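May
By the Penen press office

BRORINTON. Penen will put its Fanuno play fruit back on sale this month, after a gap of four years during which the company made very good wooden trains and received a great many letters about a banana.

The letters came to 2,624 by the last count. They were kept in a filing cabinet, then in a second filing cabinet, and finally in the front office, where visitors had to turn sideways to get past them. Most asked when the fruit would return. A fair number asked whether we would sell a single strawberry to replace one that had gone behind a radiator, over a fence or into a dog. We answered every one of them and we said no in every one, and we would like to apologize for that now.

The new Fanuno set has five fruits and a bowl. The fruits are an apple, a strawberry, a plum, a banana and a round yellow-orange one that appears in the catalog as Round Fruit. There was a meeting about this. Half the people in it had been calling it a peach since they joined the company, the other half had been calling it an orange, and the sandwiches ran out before either side gave way. Round Fruit went on the packing slip as a temporary measure and has now been printed on the carton, which makes it permanent. Parents may call it what they like. Children will do so anyway.

The apple is red and very shiny. We tried a duller finish on the last set, on the theory that it would look more like something from an orchard, and the duller apples stayed in the store. The shiny one looks like an apple in a story where something is about to go wrong, and children pick it up first. The strawberry has also kept its green leaves, after a short period in which a cheaper strawberry without them was considered. It looked like a thumb.
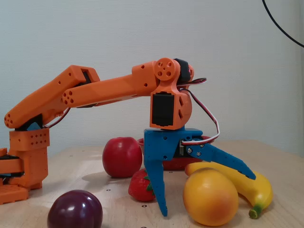
Bohdan Marchuk would like it known that the old strawberry was better. In a letter we print here with permission, he writes that his daughters ran a fruit stand under the dining table for the better part of two winters, that the strawberry was the only item anybody ever paid for, and that "if you have made it any bigger, I will hear about it, and then you will hear about it." He adds that the banana was used mostly as a telephone and that he has no complaints about it in that role.

We have not made the strawberry any bigger. Mr. Marchuk has been sent one to check.

As for the banana, it is still curved and still yellow, and it still takes up more than its fair share of any surface it is put on. The curve was redrawn twice. The first version was too straight and looked like a banana that had been given bad news. The second was so bent that it rocked when set down, and the people who test these things (they are four years old on average and do not fill in forms) would do nothing else with it for an entire afternoon. The third is the one going on sale. It makes a good smile when laid out under two other fruits, and we mention that only because every child who came in for testing found this out within minutes and then wanted everyone in the building to come and see.

The plum is new. Older customers will remember that the previous set had a pear in this position, and some of them will be upset. Pears are hard to like as a toy. They fall over, and when they fall over they point at someone. The plum is dark purple and glossy, and it does what a plum should do, mostly by sitting there and being mistaken for an egg by very small children who have not met a plum. One of our younger testers put it to bed. Another would not let it near the apple for reasons of her own.

Then there is the bowl. People who have never sold toy fruit think the fruit is the toy. People who have sold it for any length of time know that the toy is the putting in and the taking out, and that without a bowl you have sold a family a quantity of small round things to step on. The Fanuno bowl is red, with white speckles and a wide rim, and it comes from Timmermans, who were making bowls before there was a Penen and have been quite nice about it. They first offered us a plain white one. It was a handsome bowl and it made everything in it look like hospital food.

The wide rim was our request. A small person aiming a fruit at a bowl does not always judge the middle of it correctly, and a generous rim forgives a good deal. It is also the right height for leaning an apple against, if the apple is waiting its turn. We did not plan for that. We did write it down as though we had. 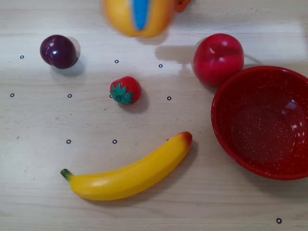
Can you buy the pieces one at a time?
Single fruits will be sold from the first day, at the same stores that carry the full set and by mail from Brorinton, and the bowl can be ordered by itself as well.

That took some doing, and we are prouder of it than we probably should be. The old set was packed in a tray with a hollow for each fruit, which looked smart on the shelf and meant that a family who lost a strawberry was left with a tray that had a strawberry-shaped hole in it, staring up at them. The new carton has no tray. The fruits go in the bowl, the bowl goes in the box, and a fold of brown paper goes over the top so that nothing rattles on the truck. When everyone has gone to bed the whole thing goes back in the same way, or it goes back in some other way, or it is left out on the table and somebody has to eat breakfast around it.

Fanuno will be in 104 stores to begin with. We would have liked it to be more, but the first batch is a modest one and several buyers told us, kindly, that they already had toy fruit. We have seen the toy fruit they already have. It comes in a net, the grapes are the same size as the pineapple, and we wish it well.

Anyone who still owns the old set will want to know if the two go together. They do, more or less. The old apple is a little rounder and a good deal more scratched, and next to the new one it looks like the new one's uncle. The old banana will not nest against the new banana, though we cannot think why anyone would need it to, apart from the customer who wrote to ask. The old pear is welcome in the new bowl. It will still fall over.

The play value of a bowl of fruit is hard to put in a press release, and our marketing department has been told to stop trying after a draft in which the word "journey" was used of a plum. What we can say is what we watched happen on the testing table. The fruits went into the bowl and came out of it. They were sorted by color, then by how much each was liked. They were sold at high prices to adults who had no money on them. The strawberry was hidden under the upturned bowl and found again, to general amazement, by the person who had hidden it. One boy lined all of them up along the edge of the table and gave them a talk about behavior. Lunch was served repeatedly, and there was never any question of turning it down.

We also watched what happened when the grown-ups thought they were unobserved. They put Round Fruit in the bowl and moved it a little to the left. Then they stood back and had a look, and moved it again.
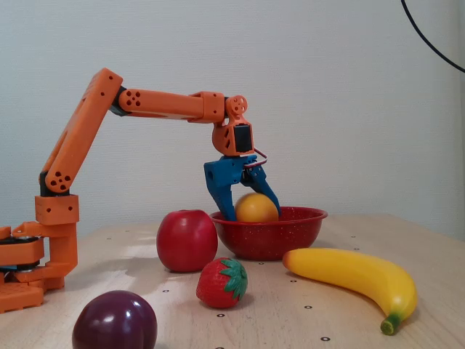
Looking after the set

Fanuno fruit should be wiped with a damp cloth and left to dry on a towel. Please do not put it in the dishwasher, where the apple will lose the shine we went to all that trouble over. Please do not put it in the real fruit bowl either. We know it looks good there. We have also had a letter from a man with a chipped tooth, and although he was very decent about it, he did enclose the bill.

The bowl can be washed with the other dishes and will stand up to ordinary use, including as a hat. It is sold as a toy, and Timmermans have asked us to say that they make a full line of bowls for people who wish to put soup in one.

Ordering

The first batch is more than 1,000 sets, and people who wrote to us while the fruit was out of production will get first pick of the mail orders. They need only mention the letter. We still have it, and by now we could probably find it. Everyone else can order from the end of May, or go and look at the set in a store, where at least one will be out of its box for handling. Store managers have been asked to check under the shelves at closing time, particularly for the strawberry.

Stores wishing to carry Fanuno should write to the Penen trade desk in Brorinton. Members of the press who would like a set to review are welcome to one and may keep the fruit. We would be grateful to have the bowl back, as the office has grown used to having one on the front desk and somebody has already taken ours home.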